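We came to the open day at Eide by the early bus, and the show rooms were on the second floor. I liked best the corner with the flowered wallpaper, green leaves and big orange and pink blossoms, and a bin with a strawberry bag folded over its rim.
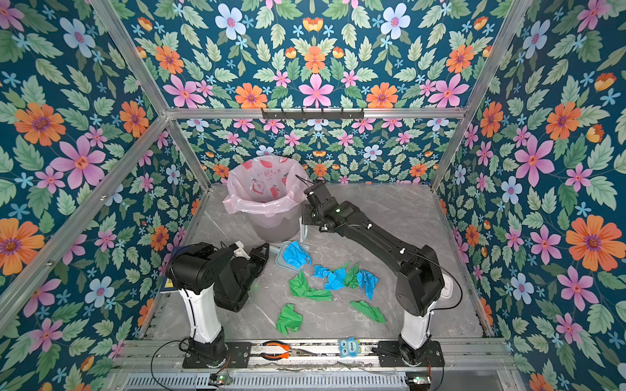 Hina Soomro thought such a pattern would make her tired after a week, and she would take it for one wall only. I would take all three - my hallway at home is white and very dull.

The floor has a gray marble pattern with thin pale veins. It looks nice, but small dark specks show on it, and so does a piece of crumpled blue paper beside the bin.
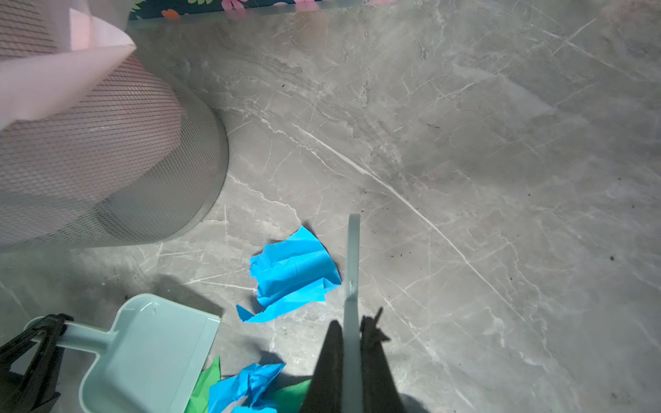
Can you buy the wallpaper on the open day? Orders are taken at the desk downstairs, and the rolls come in about 15 days.

After that we had coffee and took the bus back.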